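Report the Misses Too

Every picking cell gets sold on one number. Torora says 88 picks out of a hundred. Delter says something better. Neither tells you what was in the bin, how the items got there, or who decided when a try was over.

I think any group that publishes a pick rate should follow a short written rule. List the items. Mark where the bin sits and clamp it down. Let someone outside the team place the objects. Fix the number of tries before the first one, and report all of them — the dropped ones, the stalled ones, the ones where a person reached in.

Eskil Solheim at Westarley objects that this slows people down. He is right. A run of 70 tries takes most of a June afternoon when you log it properly. I would still trust it over 4,000 tries with the bad ones taken out.
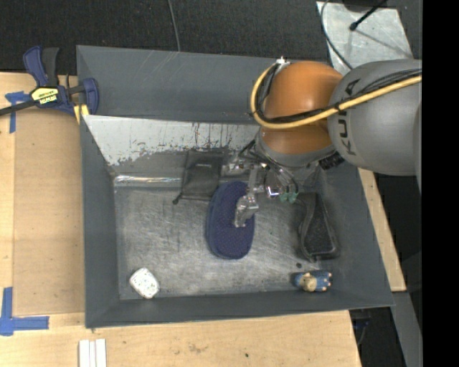 A KUKA arm over a metal bin, with the gripper at a navy case.

Buyers can help. Ask for the full log before asking for the price. If a vendor sends 39 lines and claims a hundred tries, ask where the rest went.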